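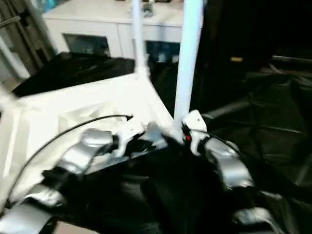

Okay, so, laundry. I promised Liv Granström I'd keep this under 20 minutes, so wave at me if I start in on sock drawers.

(Wait for people to sit.)

I used to wash everything I owned on warm with way too much soap, and my black clothes went gray by February. Every year! I blamed the clothes. Then I moved in above a little dry cleaner on Heo Street and started asking Eun-seong Um annoying questions while she worked, and most of tonight comes from her.

First thing — turn it inside out. The rubbing is what wears the color off, and you want it rubbing on the side you don't see. Zip the zippers too. Ask who here zips their zippers. Wait for hands.

Second, cold water and less detergent. Tell the Ravavwood story, the cabin with the tiny washer and the suds coming out under the door. Keep it short, skip the part with the dog.

Drying. I hang nearly everything now, and I love it more than I should. Shirts go on hangers, sweaters lie flat on a towel, pants hang by the cuffs. Give the shirt a good snap before it goes up (do the snap, bring the old blue shirt). My dryer ran for almost 3 hours every Wednesday before this.

Somebody will ask about vinegar. I've used it for 2 years on towels and I like it, but don't ever mix it with bleach. Say that one twice.

Then pass around the two black T-shirts, same age, washed differently, and let people guess which is which. Questions after that, and coffee's in the back.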